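Packing lighter for the Siltunitz path

I've just come back from my second go at the Siltunitz path and I'm still buzzing! It climbs to 1,195 metres at the top hut, which sounds fierce, but the slope is kind for most of the way and there's a bench wherever your knees start to complain. Last time I carried far too much. This time my whole bag came in under the weight of a fat cat, and what a difference it made.

Food was the big change. I used to take a proper lunch with a loaf, a lump of cheese, tomatoes rolling about, the lot. Now I eat little and often, something small every hour or so, and I never get that heavy feeling after a long sit-down.
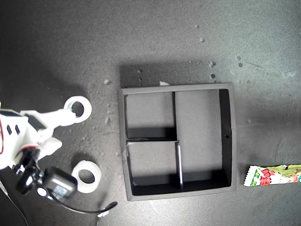

Page last changed: November, 2 comments

My snacks this time were oat biscuits, salted almonds and dried pears from the market in Bowen (get the soft ones, the hard ones are like chewing a belt). Gunhild Ingvarsson, who I walked with on the first day, swears by cold boiled potatoes with a pinch of salt. I laughed, then I tried one, and now I'm boiling potatoes before every walk!

Clothes next. One spare top, one spare pair of socks, a hat, and the thin blue coat I've been going on about for years. I washed the socks in the hut sink each night and hung them off the bunk. They were still damp in the morning, but feet warm up fast.

The middle stretch is my favourite. You come out of the larches and there's the lake at Wenalia, flat and green, with the track curling right down to the water. I started my swim at seven in the morning and finished it about four seconds later. Glorious, though, and I'd do it again tomorrow.

If you're going, book the hut early. It has 34 beds and they fill up fast in good weather. Take cash for soup, too. Raffaele Zuccaro has lent me his old map for the Suramik side, so that's the next one, and I've already started a list.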